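Shop notebook, July
Monday, started about 7:30 in the morning

Classroom barricade latch, second prototype

Good start to the week, and I want to get it all down while I still remember which screw went where. The school district that asked us for the latch wants something a substitute teacher can set from inside the room without a key and without reading a card on the wall first, and that is harder than it sounds when I say it out loud! The first version needed two motions (lift, then slide) and people kept sliding before they lifted. The new one drops with a single push of the palm. I set it myself with my left hand, then with my eyes shut, then with winter gloves on, and I was happier each time.

The body is the Maltovon blank we had left over from the spring, with the pocket opened up a hair on the hinge side. If anybody goes looking for the other blanks, they are on the low shelf behind the door mockup, under the roll of carpet.

Cycle count

We left the fixture going over the weekend and the counter read 3,656 when I came in. The bolt still drops cleanly. There is a bright line worn along the underside where it rubs the strike plate, and I can feel it with a fingernail, so I'd like to break that edge before we run it again – a light pass with the file should do it. I didn't take the bolt out to measure it. That can wait for the teardown.

Release from the hallway

This is the part I keep turning over in my head. The fire marshal's office will want responders to be able to open it from outside with a tool they already carry, and I agree with them completely, but every slot we cut for the tool is also a slot for somebody else's screwdriver. The Bragança drawing puts the slot up high, behind the little cover. I like that better than our own idea, to be fair, though the cover rattles when the door shuts hard, and in a third grade classroom it would rattle all day long. I tried a dot of felt behind it and the rattle went away. Felt will come unstuck by Thanksgiving, I'd bet money on it, so please think about a rubber bumper or a spring clip.

Sound

Ran the door-closing check with the meter at the teacher's desk position. Peak was 83 dB with the bare strike and noticeably softer with the Zalonby pad in place. I forgot to write down the second number (my fault, I was holding the door with my foot) so it needs to be done over.

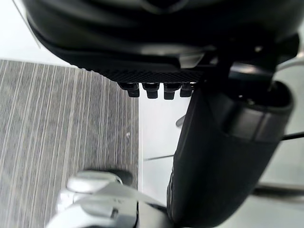 Still to do

File the bolt edge, then restart the counter from zero.
Repeat the sound check with the pad and write BOTH readings in the book.
Ask Ovex whether the return spring comes in a lighter grade. Ours is fine for me but stiff for a small hand.
Print the one-page instructions larger. The arrow is too faint to read from the back of the room.
Put the long hex key back on its hook, please – I looked for it again before lunch.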